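[Amstead Mending List] Re: rewaterproofing an old rain jacket, worth it?
Oct 3, 2022

Hello dear menders,

I've been meaning to answer Wilmer for days now, and the evening got away from me again and again, so please forgive the length of what follows. The blue hooded one first, and then on to his question.

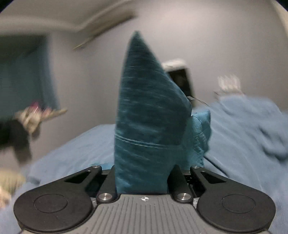
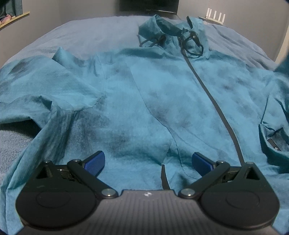
Posted by Mitsuko Chiba to the Amstead Mending List
In reply to: Wilmer Londoño

Wilmer Londoño wrote:
> I have a rain jacket that I bought for a hiking trip years ago and have
> hardly worn since. The water used to bead up and roll off and now it
> just soaks in at the shoulders. My sister says to throw it out. Is it
> worth trying one of those wash-in products, or is it finished? I should
> say the inside feels a little sticky near the collar. I paid a lot for
> it and I'd hate to give up too soon.

Wilmer, please don't throw it out yet! There are two different things that go wrong with rain jackets, and people mix them up all the time (I did for years, and ruined a perfectly good green one by fussing over the wrong problem).

The first is the finish on the outside, the part that makes the water bead. That wears off with rubbing and dirt and body oils, and the shoulders go first if you carry a backpack. It's the easy one. Very often the jacket just needs a proper wash. Close the zipper and any flaps, use a soap meant for rainwear, no fabric softener at all, and rinse it twice. Then read the label, and if it allows the dryer, give it a low tumble, which can wake up whatever finish is left. Sprinkle some water on the sleeve when it's done. If it beads, you can stop right there and go have your coffee.

If it doesn't bead, then buy the treatment. I like the spray kind better than the wash-in for anything with a lining, as the wash-in gets into the lining too and mine felt clammy ever after. Hang the jacket up while it's still damp from the wash, spray evenly, wait a couple of minutes and wipe off the drips with an old cloth.

The second problem is the coating on the inside, and I'm afraid that is where your sticky collar comes in. When that layer starts to break down it gets tacky, and later on it flakes off like a sunburn. No spray will bring it back. But a small sticky patch at the collar may only be sunscreen and skin oil, so wash it first and see! Rub a little of the soap in with your fingers and let it sit a while before it goes in the machine. If it's still tacky after that, I'd keep it as a windbreaker for dry days and not put money into it.

Seams are a separate story. Anayeli Montes taught me to turn the jacket inside out and look for places where the tape is lifting. If it's only an inch or two, a thin line of seam sealer under the edge and a heavy book on top overnight does very nicely. She uses her big Driketti cookbook, all 600 pages of it, with wax paper in between, and she'd want me to stress the wax paper.

As for the zipper, Abundio Serrano asked in the same thread whether a stiff one means the whole jacket is done for. Not at all. Go over the teeth with an old toothbrush and warm soapy water, let it dry, and then run a plain candle stub up and down both sides. I've kept one going 6 winters like that and it still closes all the way to my chin.

One more thing and then I'll let you all go to bed. Please don't store rain jackets stuffed into their little pouches. Mine hang in the hall closet on fat wooden hangers, next to the vacuum, where they annoy my husband a great deal.

Crescencio, I still have your seam ripper, and I'll bring it by in October, I promise.

Warmly,
Mitsuko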